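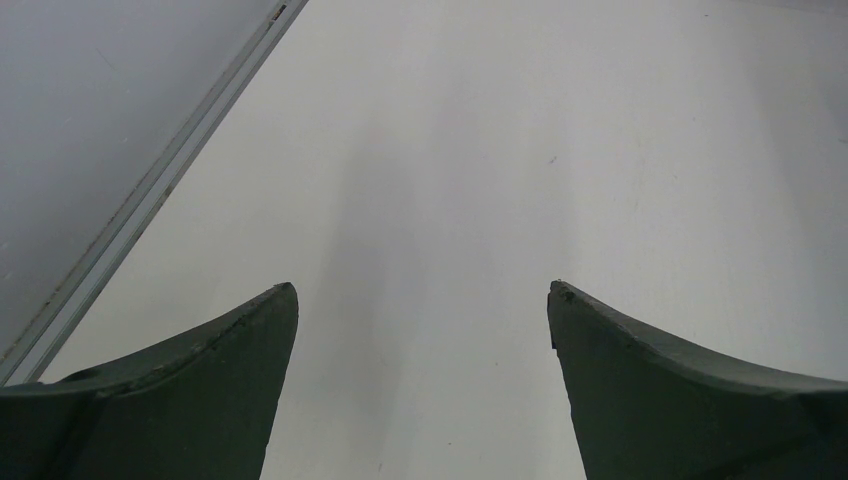
HomeHealthPublic Health

Claranitz claims hand-washing campaign a success, but the figures leave plenty out

The town of Claranitz has declared its hand-washing awareness week a success, saying 3718 people took part in talks, school sessions and stalls. How many of them now wash their hands any more often is a question the organisers have yet to answer.

The week was run with Rainer, a health charity based in Primau, and paid for in part by the soap maker Riltent. Its stated aim was to cut stomach bugs in schools and care homes before December.

According to a summary put out on Thursday, 1316 people filled in a form at the end of a session, and almost 100 per cent said they had "learned something useful". The form had two questions. Neither asked what people did before the campaign, and there are no plans to ask them again later.

The summary also says that sickness absence in local schools "is expected to fall". It gives no figure for last year, so there will be little to measure any fall against.

Rainer says awareness is the first step and that a fuller report may follow. It has said the same after two earlier campaigns – one on flu jabs, one on tooth decay – and neither report has appeared on its website.

Riltent's free samples, meanwhile, ran out on the second day.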